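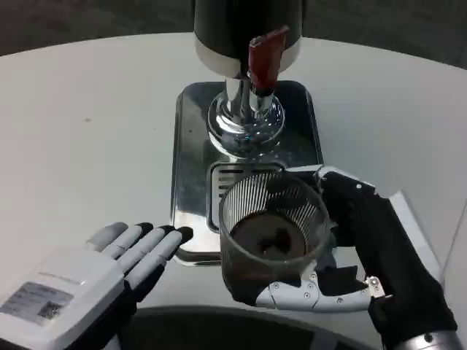 Badum two-hand kit, 4 weeks in

Quick one, on my break. We've had the Badum hands at the Doltwood counter since May, leased through Pemavstead. Paid for the barista package, so grinding and dosing is what I'm judging.

Good stuff first. Grip on glass is great. Ours are the ribbed clear cups and I figured they'd be in peices by day one. 108 doses logged so far, 2 cups lost, one of those was me. Fingers wrap low around the base and stay put.

Not so good: grounds come out uneven, clumpy in the middle. Could be the grinder tbh. Left hand mostly just hovers, open. For the price I want it doing more, wiping down the tray at least.

Setup took a whole morning. Manual is thin. Support at Pemavstead picked up fast, no complaints there. Pads on the fingertips need wiping or they get dusty with coffee, do it at close.

Slow too. 69 seconds a dose on a good run. Fine before 8am, useless in a rush.

Tried the Berge single arm last year, cheaper, dropped evrything. This is better. Keeping it thru the lease, then we'll see.

Would I buy outright? Not at this speed.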